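Reading Romance Series: Course Handout, Unit 5
The middle book problem

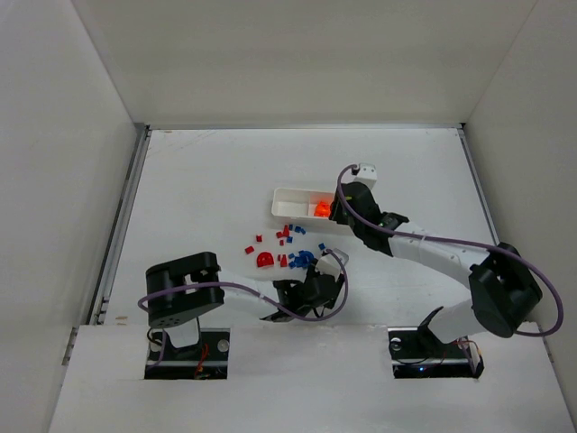 Andri Fankhauser wrote in after the last unit to say that I was being unfair to second books, that a middle novella has a harder job than either of its neighbors, and that readers who loved book one will forgive nearly anything as long as the couple is still together on the last page. I'll take that as the position to argue with. The first claim I half accept. The last one I don't believe, and the reading for this unit is meant to test it.

Reading for this unit

The Rillach trilogy, all three parts. If you are short of time, read the second one properly and skim the others, though you will be guessing at some of the quarrels. Page numbers below are to the single-volume edition, 303 pages. The separate paperbacks are numbered differently and I haven't converted anything.

Also bring your notes on Strebel, the historical we read for Unit 2. We will need the carriage chapter again.

1. What a middle book is supposed to do

The usual answer, which you will find in most writing guides, is that it "deepens the relationship." I have never found this phrase much use. Ask what the couple knows at the end of the middle book that they didn't know at the start. If you can write it in a sentence, something has happened. If all you can write is that they love each other more, be suspicious. They loved each other at the end of book one. We were told so at length.

In Rillach, the first part closes with Clara and Joss agreeing to run the inn together. The second part opens three weeks later with the two of them running the inn together. So where does the trouble come from? Make a list before class. Mine has the loan, the ex-husband's letter and the burst pipe, and I would call only the first of these trouble. The letter is read, cried over and burned inside one chapter. The pipe is there so that they have to share a room, and they were already sharing a room.

2. The borrowed quarrel

I use this name for a fight that belongs to book one and gets brought back because the author needs a fight. The signs are easy to spot once you've seen a couple of them. A character who learned to say what he wants forgets how. A secret is kept from someone who has already proved she can hear it. A friend who was sensible last time gives terrible advice.

Look at the kitchen scene, pages 141 to 149. Joss hides the bank's answer from Clara. In the first book he hid his debts from her, she found out, and he promised never to do it again in a scene that most readers remember as the best in the series. Now he does it again and nobody mentions the promise. Clara doesn't throw it in his face, and he doesn't think of it himself. Some reviewers call this realism, people do repeat their mistakes. Fine, they do. But then the other person says "you promised me," and the silence on that point makes me think the author had forgotten, or hoped we had.

Compare Strebel. The carriage chapter is set in 1758 and has a quarrel over a hidden letter too, the second hidden letter in the book, and the heroine's opening words are about the first one. The two scenes are close enough in shape that you can put them side by side. Do that.

3. Love scenes as plot, or as filler

The claim made for open-door romance is that the love scenes carry the story. Sometimes they do. My test is a crude one: cover the scene with your hand and read on from the next paragraph. Are you confused? If so, the scene was doing work. In the second Rillach book I tried this with each of them and was confused once, after the night of the storm, where Clara says something that changes how Joss behaves for the rest of the story. Everything else could be lifted out and the weather would have to be adjusted.

That isn't an argument against having them. Plenty of people come to the genre for them and are right to. It is an argument against the jacket copy, which promises that "every touch brings them closer to the truth." Which truth? I looked.

4. Cliffhangers

Florian Aebischer's essay in the reader makes the case that a cliffhanger in romance is a broken contract, as the genre promises a happy ending and a cliffhanger holds it back for another purchase. Read it, it's short and he is good on pricing. I think he overstates things. A reader who picks up part two of three knows there is a part three. What bothers me more is the cliffhanger that isn't connected to anything, such as the phone call on the last page of Rillach two, from a brother who has not been named before. It is answered in the first five pages of the final book and the brother goes home.

Against this, set Grunmont, which some of you read for the elective. Its middle volume ends on a couple eating breakfast and not talking. There is no call, no accident and no stranger at the door, and I know people who bought the third volume that same day. I would like someone to explain in class why it works - I have an answer but don't trust it.

5. A word on reviews

You will be tempted to lean on reader reviews for the assignment. Use them, with care. Many of the early ones come from readers who got advance copies, and I notice that the middle book has almost no three-star reviews among them. Later readers are much cooler. I don't say anyone was dishonest. People who ask for an advance copy of a second book are people who liked the first, and that alone would do it.

Watch also for the review that retells the plot for six paragraphs and then says "a must read." Ask what the reviewer would have had to dislike in order to say so.

Assignment

Choose a middle book from any romance series of three or more, other than Rillach. The Clurner books are allowed if you can get hold of them. Write 12 paragraphs at most, and cover the following:

What the couple knows at the end that they didn't know at the start.
One quarrel, and whether it is borrowed. Quote both books.
One scene you could remove, with the hand test applied and the result reported even if it spoils your argument.
What the ending asks the reader to wait for.

Don't tell me whether you liked it until the final paragraph. Andri has asked if he can defend a book instead, and yes, that's allowed, on the same four points and with the same page references as everyone else.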